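**Ticket: demo recording drifts during remote control, simulated home room**
**Project:** Adorau
**Component:** teleop recorder, scene loader
**Status:** open, workaround in place
**Opened:** March

**Summary**

When an operator drives the robot through the home room by remote control, the recorded pose slowly pulls away from the rendered pose. Replay then goes wrong at the desk. The base arrives short and turned to the left, and the arm part of the demo plays back over the wrong piece of tabletop.

**Expected**

A recorded demo replays in the same room and finishes where the operator finished. The target for this task is to stop beside the desk, face the open cardboard box, and hand over to arm control.

**What happens**

The first few metres are fine. After the first sharp turn the two poses start to separate, and they never come back together. It's small enough that the operator won't notice while driving. You only see it on replay.

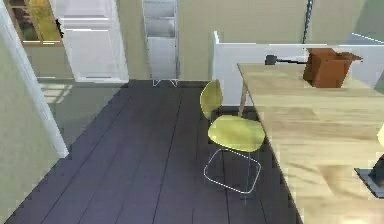
The room is the standard one from the Bae scene pack with no local edits. I reloaded it from a clean copy before each test so nothing could be left over from an earlier run. Both hand controllers do it. The keyboard does it too, which rules out my first guess (stick dead zone).

**Steps to reproduce**

1. Load the home room and start the recorder.
2. Drive from the doorway to the desk, making at least one turn of 90 degrees or more.
3. Stop, hold for a few seconds, then end the recording.
4. Replay with the physics reset turned on.
5. Compare the final base pose with the one saved at the end of the live session.

**Log notes**

Session A, morning. Straight line only, no turns. Replay matches.

Session B, morning. One turn, slow. Replay is slightly off but the arm demo would probably still pass.

Session C, just after lunch. Same path as B at full speed. The recorder should have written 2,000 steps and wrote 1,891. No warning in the console. This is the first thing that looked like a real cause -- the steps aren't wrong, they're missing.

Session D, afternoon. Full speed again with the camera streams switched off. All steps present, replay matches. Turned the streams back on, same path, and steps went missing again.

So the recorder skips a write when rendering is slow, and replay plays the remaining steps at the fixed rate as if nothing had been dropped. A skipped step in a straight line costs a bit of distance. A skipped step in a turn costs heading, and that gets worse the further you drive. 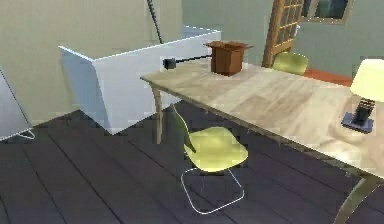 Zornville had the same fault on their build last winter and commented that the gaps always came in bunches, at the points where the operator swung the view quickly. They suggested checking whether the missing step numbers sit next to each other before touching the write queue, and said making the queue bigger only hid the problem for them.

Checked that. They do bunch up. The longest gap in Session C is 29 steps in a row, starting at step 722, in the middle of the turn toward the desk. The rest are short gaps of two or three steps within the same turn and the one after it. None at all while the base is standing still.

I tried the bigger queue anyway. As they said, the count improves and then falls over again on a longer drive. I've put it back to the default.

**Things ruled out**

- Controller hardware and dead zone
- Scene file (clean copy each time)
- Wheel slip settings (no change with slip turned off)
- Network delay (same result with the operator on the local machine)

Clock settings are half ruled out. Replay uses the simulator clock, but the recorder stamps each row with wall time, and nothing reads that stamp afterward. Someone should look at why it's there. 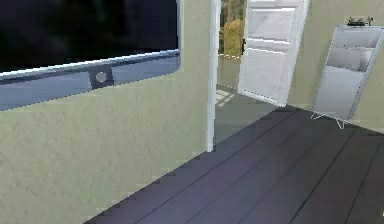 **Workaround**

For now, record with the camera streams off and render the views afterward from the saved poses. The operator still gets the low-resolution driving view, which is enough to get around the furniture. It's less comfortable for the arm part, so I've been splitting the demo: drive first, save, then reload at the final pose and do the arm work as a second recording. The file merge tool handles this if both halves use the same scene copy.

Demos already recorded at full speed with streams on should be treated as suspect. The Peltommont batch was made that way. Please don't train on it until the step counts have been checked.

**Proposed fix**

Move the pose write ahead of the render call, and have the recorder stop with an error when a step number is skipped. The second part is a short change and could go in this week by itself.

**Still to do**

- Script to list step gaps in existing demo files
- Repeat Session C with the write moved
- Ask Zornville which version they patched
- Update the operator guide with the split recording method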